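Kover Sourdough Club: Questions We Get a Lot

Last updated 2021-04-24

So you picked up a jar of starter from us, or a neighbor handed you one over the fence, and now you have questions. Wonderful! We love questions. Most of what follows came in by email or got asked at the Saturday-style bake swaps we used to hold at the Gakby Street hall, and we've tried to answer the way we would if you were standing in the kitchen with us.

What is a starter, anyway?

It's flour and water with wild yeast and bacteria living in it. The yeast makes the bubbles and the bacteria make the sour taste. You feed it more flour and water, it grows, you use part of it to raise a loaf, and you keep the rest going. The one we hand out goes by the name Ganov, after the bakery where the first jar came from, and it's a cheerful, forgiving thing. It has survived being left in a hot car. It has survived a month at the back of a fridge behind the pickles.

How do I feed it?

Stir the starter, put a big spoonful in a clean jar, and add equal weights of flour and water. We use 50 grams of each for everyday upkeep. Mix until there's no dry flour left, put the lid on loosely, and leave it on the counter. In a warm kitchen it should double in four to six hours. In a cold one it may take all day, and that's fine.

Do I need a scale?

You can get by without one, but please try to borrow or buy a scale if you plan to bake more than once or twice. A cup of flour scooped by me and a cup scooped by you can be wildly different amounts, and then we're both puzzled about why your dough is soup. Any cheap kitchen scale that reads in grams will do the job.

Which flour should I use?

Plain unbleached all-purpose is great for feeding. If your starter seems sleepy, swap in a little whole wheat or rye for a few feedings and watch it perk up — rye especially is like rocket fuel! For the bread itself we like bread flour, though plenty of our favorite loaves have been made with whatever was left in the bag. The stone-ground whole wheat from the Canpolat mill is thirsty stuff, so if you've got a sack of that, hold back none of the water and be ready to add a splash more.

There's gray liquid on top. Did I kill it?

No! It's hungry. Bakers call that liquid hooch. Pour it off for a milder flavor or stir it back in for a tangier one, then feed as usual. Give it two feedings before you judge it.

What would be a bad sign?

Pink or orange streaks, or anything fuzzy. If you see those, throw the whole thing out, wash the jar in very hot water, and come get a new one from us. No shame in it at all. A sharp smell, a bit like nail polish remover, only means it has gone too long between meals.

Can I keep it in the fridge?

Yes, and most of us do. Feed it, give it an hour on the counter, then put it away. Once a week is a good schedule for feeding. Take it out the day before you want to bake and feed it once or twice until it's puffing up properly again.

How do I know it's ready to bake with?

Look for a domed top and lots of bubbles along the side of the glass. A rubber band around the jar at the starting level makes it easy to see how far it has climbed. Some people drop a spoonful in water to see if it floats. It's a fun test, but a wet starter can sink and still make lovely bread, so don't let it put you off.

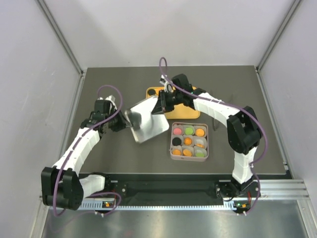

Once it has peaked you have a decent window, a couple of hours in most kitchens, before it starts to fall. If it has only just begun to sag, go ahead and use it anyway. Your dough may take a little longer to rise, and you may get a slightly sharper flavor, which plenty of people like better.

What temperature should the dough be?

We aim for 77 degrees Fahrenheit right after mixing. Use warm water in winter and cool water in summer to get close. If your kitchen is chilly, the oven with only the light on makes a cozy spot, but stick a note on the door so it doesn't get preheated with your dough inside. (Yes, it happened. The bowl was plastic.)

My dough is so sticky! What am I doing wrong?

Probably nothing. Wet your hands instead of adding flour, and fold the dough over itself in the bowl every half hour or so for the first two hours. It goes from a shaggy mess to something smooth and stretchy, and that change is the part I never get tired of. If it's still a puddle at the end, use a little less water next time.

Why is my loaf flat?

Usually it's one of two things. Either the starter wasn't lively enough, or the dough sat too long and ran out of strength. Cut the loaf open and look. A tight, gummy crumb with a few big tunnels points to dough that needed more time. A pale, even crumb in a loaf that spread sideways points to dough that had too much. Both make excellent toast.

Do I have to have a Dutch oven?

It helps a lot, since the lid traps steam and lets the crust stretch before it sets. A heavy lidded casserole works too, as long as it's rated for high heat, knob included. Without either, bake on a hot tray and put a pan of boiling water on the rack below. Watch your arms when you open the door.

When can I cut it?

Wait at least an hour, and two is better. I know. The crackling sound it makes while it cools is torture. Rye loaves really do want a full day wrapped in a towel.

What can I do with the extra starter?

Pancakes! Also crackers, waffles, pizza dough, and a chocolate cake that we'll happily send you the recipe for. Keep a second jar in the fridge, add your leftovers to it through the week, and fry up the lot on the weekend with scallions and a bit of salt.

Can I give some away?

Please do. A couple of spoonfuls in a small jar is plenty. Tell the new owner to feed it the same day, and loosen the lid for the ride home.

Are the swaps coming back?

We paused them in March of last year and we're itching to start again. For now, jars are on the porch shelf at the hall, and you can leave an empty one in trade if you have it. Anything we haven't covered, write to us and put "bread" in the subject line so it doesn't get lost.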